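Cubbies! The White Shelves at Rukbridge

I have been wanting to put this page up for ages. If you've followed the Rukbridge pages at all you know I have a soft spot for storage, and open cubbies are my absolute favorite kind (doors are fine, drawers are fine, but give me a wall of cubbies any day). So this set is all about the tall white unit in the small room, with the tan floor getting its share of attention too.

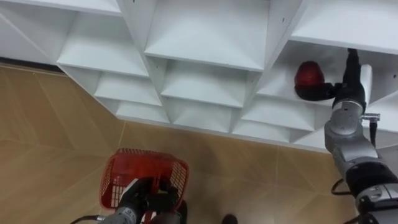
Looking down at the cubbies and plenty of that wood-look floor.
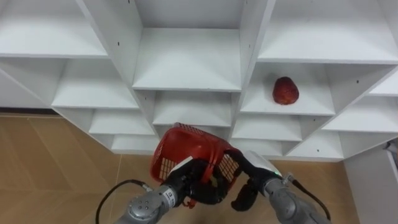 Red fruit, white shelf!

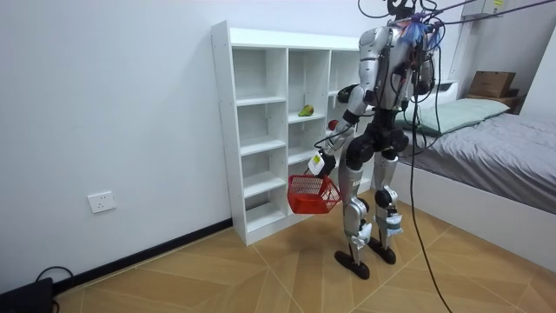 White cubbies in the small room at Rukbridge. The red basket is in the third picture, down in front of the lower cubbies.

A few more words on each, because I can't help myself.

The first one is my favorite for the shapes. From up high the cubbies turn into diamonds and step down toward the floor, and the insides go all these soft pale grays in the corners. I had walked past this unit I don't know how many times and never thought of it as a pattern until I saw it from that angle. I now want it as a quilt. If anyone has a good diamond block that works with white on white, please write to me, because everything I've tried so far looks like a bathroom floor.

The second one is all about the fruit. My first guess was an apple and then I went over to team pomegranate, and I have gone back and forth enough times that I'm just calling it the fruit. Look at that mottled dark red, though! It's sitting toward the back of its cubby, close to the divider, and it has the whole unit to itself. I love a single bright thing on a white shelf. I would happily do a whole gallery of one-object shelves: one lemon, one blue cup, one ball of yarn.

The third one gives you the best idea of the height of the unit and how it sits against the white wall. It stands on a plinth base that comes right up to the black baseboard, and I'm a big fan of that dark line along the bottom of the wall. And the little basket! Mesh-like sides, open top, proper handle. I think everybody should own a small red basket.

About the unit

It's a Drisik, the tall one, and it came from Pedeck, a 60 mile drive each way with the panels in the back and a blanket over them. We paid 767 for the whole thing including the base, which felt like a lot on the day and feels like nothing now. The panels are thinner than you'd expect from across the room, and they wipe clean with a damp cloth. Coffee rings come off. Red marker does not come off (second column, lower down, I'm not saying any more than that).

Going together it was an afternoon and most of an evening. The instructions go column by column, and I would do the same again, but lay all the panels out on the floor first and turn them so the little dots face the same way. We had one in upside down and only noticed three cubbies later. Out it all came.

What I'd keep in it

This is the part I daydream about. Yarn in the top ones, obviously, sorted by color. Board games in the middle where you can read the ends of the boxes. Baskets low down, for the sort of stuff you want to grab on your way out, like hats and dog leashes and the good flashlight. And I would always leave a few cubbies open, with the white showing, so there's somewhere to put a thing down. A packed shelf makes me nervous.

The floor

Several of you asked after the last page, so: big tan pieces with a wood grain pattern and thin seams. It's very forgiving of crumbs. It bounces a bit of light around too, and you can see a faint shine in the first picture. I'd have it in my own kitchen tomorrow.

Still to come

The MacDonald hallway hooks are next, and I'm excited about those, there's a brass one shaped like a fish. After that I'd like to do the window seat, but the cushions won't be back until February and I refuse to show it without them. If you have cubbies of your own, send pictures! Small ones are fine, messy ones are even better, and tell me what lives in the top left, that's always the one I look at first.

Page last updated 2024-11-02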